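Pre-Show Inspection Checklist, Barua Hall (Country and Western Season)

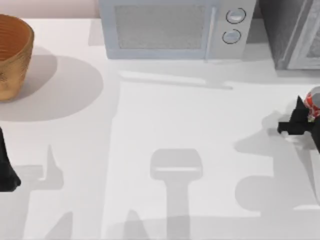
Revision: March 2020. Replaces the September issue. Complete one copy per show, before doors. Mark each item OK, FAIL or N/A. A FAIL in Section 1 or 2 holds the doors until it is cleared.

SECTION 1. STAGE AND RIGGING

1.1 Stage deck level, no raised edges at panel joints. OK
Comment: Joint downstage left was shimmed at the last inspection. Still flush.

1.2 Drum riser locked, wheels clear of floor. OK

1.3 Front truss load at or below 500 lb, including banner. OK
Comment: Band supplied its own banner. Weighed with hardware and added to the load sheet.

1.4 Safety cables on all overhead fixtures. FAIL
Comment: Cable missing on second fixture from stage right. Replaced from stock and rechecked. Cleared.

1.5 Pedal steel position marked, seat stable, no cable under front legs. OK

SECTION 2. ELECTRICAL

2.1 Stage circuits tested at outlet, ground confirmed. OK

2.2 Backline amplifiers inspected for damaged cords. FAIL
Comment: Outer jacket split near the plug on one tube amplifier. Tagged out. Band is using the house spare.

2.3 Brallby power distribution unit, breakers labeled and reset. OK
Comment: Label for circuit 6 is fading. Reprint.

2.4 Vocal microphones checked for shock hazard against guitar strings. OK

2.5 Total connected lighting load not over 2000 W per circuit. OK

SECTION 3. SOUND LEVEL

3.1 Meter calibrated before use. OK
Comment: Jostovix meter. Calibration sticker is current.

3.2 Monitor wedges limited at the processor. OK

3.3 Earplugs stocked at both doors. OK
Comment: Lobby dispenser nearly 288 pairs. Side door dispenser half full.

SECTION 4. AUDIENCE AREA

4.1 Posted capacity 540, sign visible at main entrance. OK

4.2 Dance floor dry, no loose boards. OK
Comment: Wax is worn along the center line. Slip test passed. Recheck before the next two-step night.

4.3 Exit doors open fully with one push. FAIL
Comment: Rear door drags on the threshold. Hinge adjusted, opens freely. Treltaleck to quote for a new closer.

4.4 Aisle lights working. OK

SECTION 5. BACKSTAGE

5.1 Corridor clear to full width. OK
Comment: Instrument cases moved to the loading bay.

5.2 Fire extinguishers in date, pins sealed. OK

5.3 Merchandise stock stored below sprinkler clearance line. OK

OPEN ITEMS
2.2 Amplifier cord, repair or return to owner.
2.3 Circuit 6 label.
4.3 Door closer quote.

File the completed copy in the production office with the load sheet attached.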